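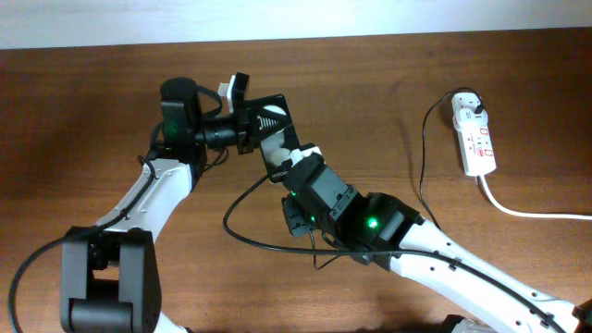

Both arms powered, grippers brought close together over the table.

Cable routing on a two-arm bench build

These notes cover the Temba pair on the wooden bench in the back workshop at Perkholm. They assume both arms are assembled and every servo has an ID. Allow 70 minutes.

1. Switch off at the power strip and pull the plug. Support each arm by hand before the servos lose torque.

2. Start at the base. Run the cable up the outside of the upper link and fasten it with clips, leaving slack on both sides of the elbow. The first clip goes 33 mm from the joint axis.

3. Leave a loop at the wrist. Turn the wrist by hand to both end stops – the loop should open and close without pulling on the connector.

4. Keep the supply leads to one side of the table, outside the reach of either gripper. Mwangi Shirima taped ours down in September and has not had to redo it.

5. Restore power to one arm at a time. Check for a green light on the servos, then read back the IDs. If a servo does not answer, reseat the connector upstream of it first.

6. Jog the grippers toward each other at 8 percent speed. Stop short of contact and save the pose as the shared reference.

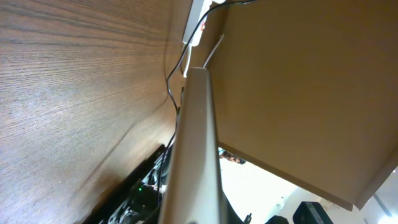
Can both arms run from one supply?
Each arm should have its own. With a shared supply, a stall on one side can drop the voltage enough to reset servos on the other.

7. Run the test motion for 502 cycles, then recheck every clip. Tighten any that have moved and repeat step 3.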